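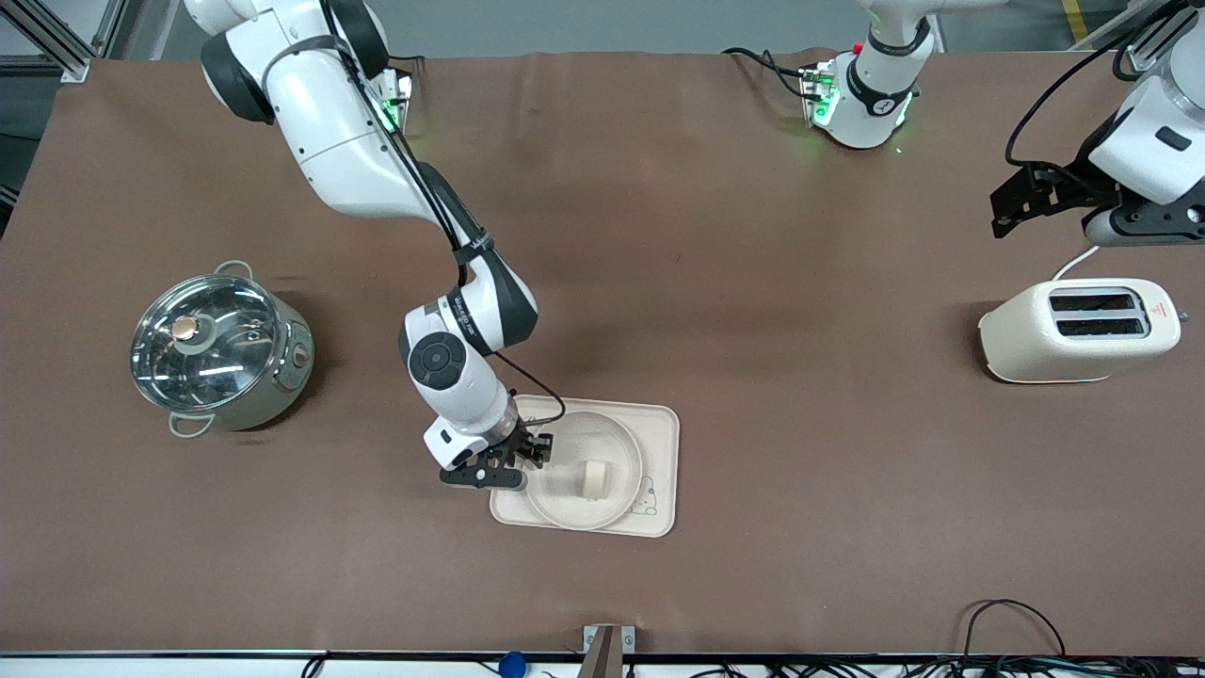

3.2 How the letters read

I started with the refusal letters, and I'll admit I thought they'd be the dull part of the job. The county office in Brellholm sends one to every household it turns down for emergency rent help, and I had 200 of them to get through before I could even look at the appeals. They come in two kinds. The older kind gives a reason in plain words (rent too high for the program, papers missing, wrong county). The newer kind, which the office bought from a contractor called Clultent, gives a code and a phone number. I sorted them by hand on a big table with a brown cloth over it, much like the one in Figure 1, codes on one side and plain words on the other, and the code side got tall very fast.

Figure 1. Work table with brown cloth cover and a white robot arm.

What I wanted to know was pretty simple: does a family that gets a code appeal less often than a family that gets a sentence? I can't settle that with 200 letters from one county, and I won't pretend to. But the gap was big enough that I went back and read everything again over a weekend. Of the families who got a plain reason, 80 filed an appeal. Of the families who got a code, only 4 did. I had expected a difference, sure – but I'd have guessed something a lot smaller!

Now, the two groups aren't twins. The code letters started in August, right when the office moved its counter from downtown out to Grumine, and anyone without a car had a much longer trip to ask what the letter meant. Some of the drop could be the bus ride. I tried to pull the two apart by looking only at households with a Grumine address, but that left me with so few letters that I'd be embarrassed to print the result.

The office's own answer, which I got in writing after three tries, is that every code is explained on its website. That's true, and the list is 1,000 lines long. I tried looking up one of the common codes on my phone, standing in the parking lot the way an applicant might, and gave up before I found it. (It means "income not verified," and you can fix it with one pay stub.)

I also don't want to hang all this on the software. A county board voted for the shorter letter, the minutes call it a savings on postage, and the word "appeal" doesn't come up in them at all. I come back to those minutes in Section 4, along with the Hà tenants' group and its own count of missed deadlines, which doesn't match mine.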